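Fruit box FAQ
Updated June, by the Talebi kitchen desk

How much fruit fits in one box?
The small Hellau box holds 675 grams, packed in a single layer. Most people fill it with citrus and a few smaller pieces.

Do I need a proper crate?
No. A shoe box or a gift box lid will do for a day or two, as long as it is clean and dry inside. 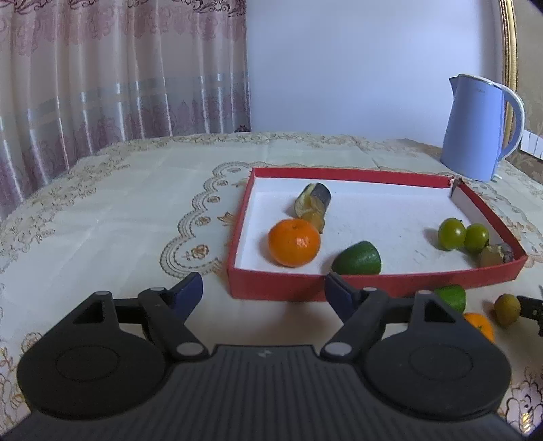 Mixed boxes need a little more thought than boxes of one fruit. Put whole fruit in first and fill the gaps afterward. A mandarin can share a red cardboard lid with a cut lime and a couple of green cherry tomatoes, but wrap the lime half before you store it — the cut face dries out fast. Kiwis can stay out on the table until they soften.

Can I add dried fruit?
Yes, up to 200 grams, in a paper bag of its own.

What if the cardboard tears?
Move the fruit to another box. Torn walls won't hold up when you stack.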